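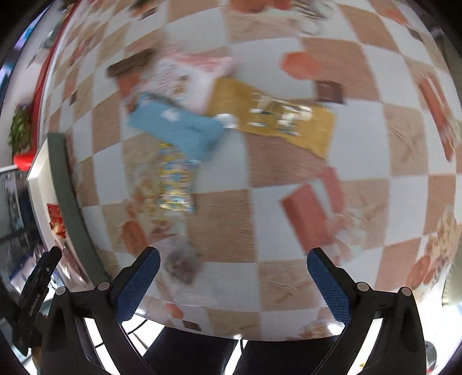

Checked tablecloth, staff kitchen

Drivska head office, level 2 – pre-occupation walk-through
Fit-out: Trodel. Furniture: Korletey.

Entry and reception
Glass doors marked at eye level: Yes
Door closer speed: Adjust. Left leaf shuts too hard.
Mat well flush with tiles: No. Lip on the street side, Trodel to pack and re-set.
Reception counter, low section: Yes. Wheelchair clearance fine.

Open office
Main aisle clear: Yes
Power boxes in floor: Two lids missing near the sample racks. Covered with tape for now – tape is not a fix.
Workstations anchored: Yes, all 40 checked.
Lighting over desks: OK. Flicker in the fitting tagged 761, electrician to replace driver.

Showroom
Display wall fixings: Load certificate not sighted. Do not hang stock until Korletey sends it.
Tall shelving, 2000 mm and over: Restrained top and bottom.
Track lights: Hot to touch after about 20 minutes. Keep fabric samples off the top rail. 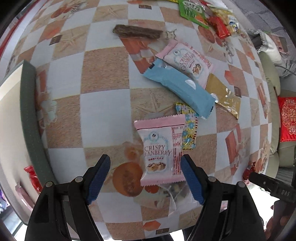
Page last changed: December

Kitchen and breakout
Tap and under-sink valves: No leaks
Power points near sink: Tested, tagged
Fridge door swing: Hits the end panel. Needs a stop.
Bins: Not delivered

Exits
Exit signs lit: Yes
Rear stair door: Sticks at the head. Senow to plane and repaint, then re-check the smoke seal.
Evacuation diagram: Shows the old wall layout. Must be replaced before staff move in.
Extinguisher by print room: In place, bracket loose

Result: Not ready to occupy. Re-inspect the open items at 7.30 am once Trodel confirms the floor lids are in.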